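Still on the rules document, and Ashok Dubey wants it by the end of the month, so my evenings belong to it too. It's the house standard for how we show the arms a hand task before they ever try it. Last year's version ran to 109 clauses (!) and I'd swear half of them were about cable ties. I'm down to 46 and feeling pretty smug about it.

The one I keep fussing over is clause 2, hands in view. Fusby wants "both hands visible at all times," which sounds great until you pick up something small and your own fingers cover half of it. I'd settle for "the part being moved stays visible," and let people hold the thing the way they'd hold it at home.

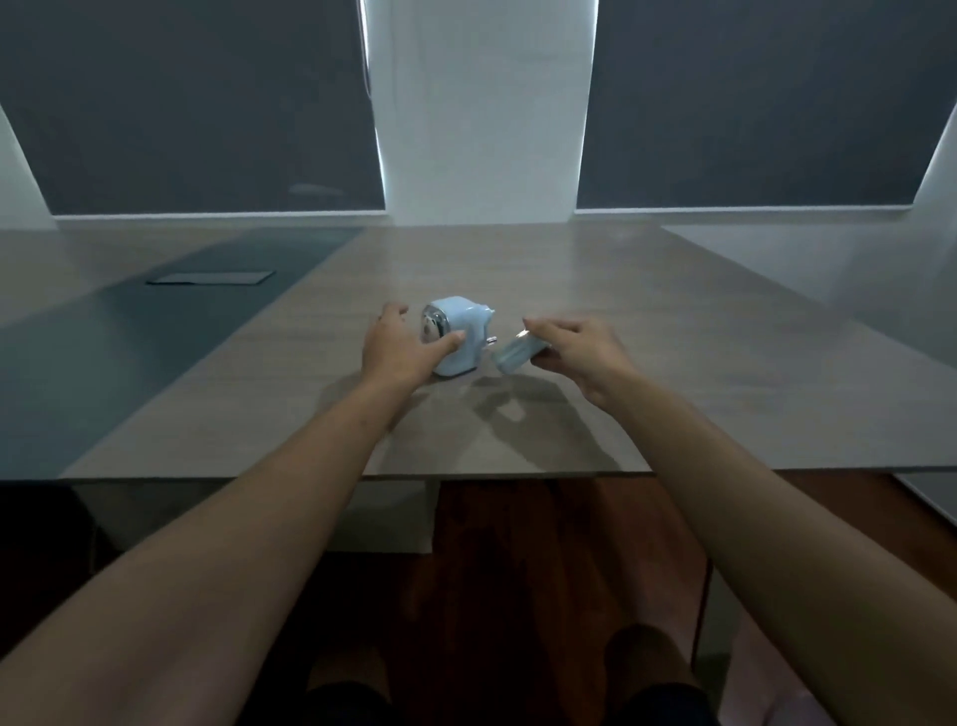 Kabbaj Road, January 3, 2026

Pencil sharpener day! Left hand steadies the body, right hand has the shavings drawer, and you can still see the drawer fine even with fingers wrapped over the top. So my wording holds up, at least for drawers. Blinds down is clause 9 -- no wait, I renumbered, it's 7 now. Must fix the index.

Ashok called after lunch and we argued over whether a fumble should be kept or thrown out. I say keep it and label it. He says he'll think about it. Left my notes at the office again, so the Faton section waits till Monday.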